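The Long Way Around a Bowl of Soup 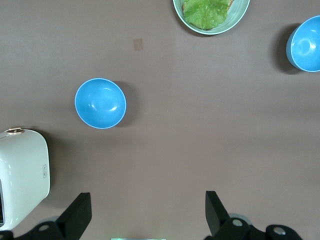 Mwanaisha Mutiso told me I had it all wrong before I'd even sat down. Soup doesn't start with stock, she said, it starts with the onions, and if you hurry the onions you might as well open a can and be done with it. She let me get my coat off and then she said it again.

I had driven up to Trulby in September with a notebook and what I thought was a simple question, namely why a town of 735 people should hold a soup supper every month of the year, July included, and fill the hall each time. I grew up on soup (my mother made the same split pea from the first frost until Easter, and we never once complained where she could hear it), so I suppose I was hoping to be told that I came from wise people.

What I got was an afternoon of onions. Mwanaisha cooks hers for an hour and a half in a heavy pot with the lid on, then takes the lid off and keeps going until they slump and turn the color of weak tea. Only then does the water go in. Plain water! I must have made a face, for she handed me a spoon and waited.

Well, she was right, and I told her so. It was sweet and deep and tasted as though a chicken had been involved, though none had.

The suppers began 26 years ago, after the Burkine road washed out and the grocery truck couldn't get through. People carried over whatever they had in the cellar. By the time the road was fixed they'd gotten used to eating together, and they kept on. Over in Skutby they tried the same thing with chili, and I heard several opinions about how that went, none of which I'll repeat, as I'd like to be welcome in both places.

Anas Khoury brings the lentil. It's his grandmother's recipe, with cumin and a great deal of lemon, and there is a standing argument over whether the lemon goes in the pot or gets squeezed on at the table. Anas says the table. His daughter says the pot, and she makes it when he's out of town, and I am told the line is just as long.

I've made the onion soup four times since I got home. The first batch scorched while I was on the phone with my sister, and the second needed salt.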